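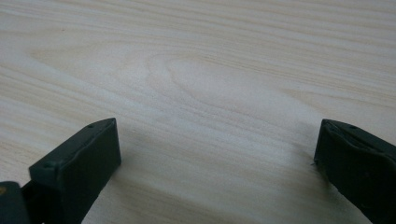
I have been writing house rules for hand-held gripper work since January, and I'm going to say something that may lose me readers: I love it. I love a good rule! I love the moment when a sentence on a sheet of paper stops two sensible people from doing the same job in two different ways.

Some of you asked for the full set after my last post, the one where I grumbled about the Hodeo checklist. So this is the current version, with my notes on where each rule came from and which ones I still argue with myself over. We call it the Durkham sheet, after the building, and it fits on two pages if you use small type.

Start with a bare table.

It sounds too simple to write down. But a table that's "pretty much clear" means something different to everyone, and a pen cap near the back edge will be in every single recording until somebody spots it. So the rule says bare, meaning nothing on the top at all, and then you bring in the items for the task. I like to look at the surface through the gripper's own camera at this point, fingers wide open, holding nothing. If your eye goes anywhere besides the wood grain, go and wipe the table. I have become very fond of wood grain.

Open fully before you begin, open fully when you finish.

We fought over this one for ages. One camp wanted each take to start from whatever opening suited the object, so a thin thing would get a narrow start. That's how people naturally work, and I do see the appeal. The trouble comes later, when you try to line up takes and they all begin from a different place. Fully open is easy to check by eye and easy to teach. The Spanos guide has the same rule with a pause added at each end, and I've borrowed the pause too. Count it in your head, please, not out loud.

Say which hand does what, before anyone moves.

With two grippers you get a lovely amount of freedom, and with that freedom comes dithering. A task card should name the hand that lifts and the hand that supports, and what the second hand does while it has nothing to do. That last part was missing from our sheet for far too long! An idle gripper wanders. It drifts over the object, it blocks the view, it goes off on small adventures of its own. Our wording now is "upright, over the table, clear of the object, still." You can hold that position for a good while without your wrist complaining, and it's ready to come in when it's wanted.

Pick the corner on purpose.

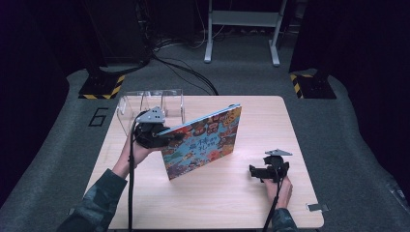
Books are my favorite teaching object, and corners are why. A picture book with stiff covers is friendly enough, but it's wide and flat, and once you have it by one corner the rest of it wants to swing. So the card for a book should give the corner, and it should say whether the opposite one may stay on the table as you tilt. I say let it. A corner resting on the wood gives you a pivot, and your lift gets slower and much more graceful. The older sheet had "lift cleanly" in that spot, and everyone took it to mean straight up in the air, which is a hard way to treat a book.

Clear containers get a rule of their own as well. See-through acrylic is a pain to judge from above, because you mostly see the edges and the table straight through the middle. The card must say where the box goes, in plain words such as "back left," and the box is put in place before the object. If your arm has to pass between your eyes and the box, plan the route first with an empty gripper.

Cables hang, they don't cross.

Each gripper's cable goes down its own side, along its own sleeve, and off the near edge of the table. If a task makes you cross your arms, it's the task that needs changing. I am quite strict about this and I get teased for it. Slack is checked at full reach, by stretching out to the far corners of the table before the first take. The same goes for the floor: anything a foot can reach is either taped at the edges or moved.

Stop at 700.

We cap a single layout at 700 takes and then change something, even if it's only where the objects start. The number came out of a long and cheerful argument, and I won't pretend it's scientific. Vulirton uses a lower cap, I'm told, and I'd be happy to be talked down. What matters to me is having a number, so that the decision isn't left to whoever is at the table and feeling on a roll (usually me).

Breaks are up to 7 minutes an hour off the grippers. Take all of them. Put the grippers down, shake out your hands, look at something far away.

Write down the bad takes.

Please, please keep them. A dropped book with a note beside it is worth a lot to the person trying to work out which rule isn't doing its job. Our log has one line per take and a column for "what went wrong" that accepts any wording at all. The best entry so far reads "book had other ideas," and it led straight to the corner rule.

There are things I still haven't settled. I don't have a good line on sleeves: patterned or plain, rolled or down to the wrist. I lean toward down to the wrist and the same for both arms, with the pattern noted in the log, but I'd love to hear from anyone who has compared them. I also want a better word than "still" for the idle hand, as new people freeze up and go stiff as a board when they read it. "Quiet" is the front-runner. I'm trying it on the next printing of the sheet, together with a bigger font for page two.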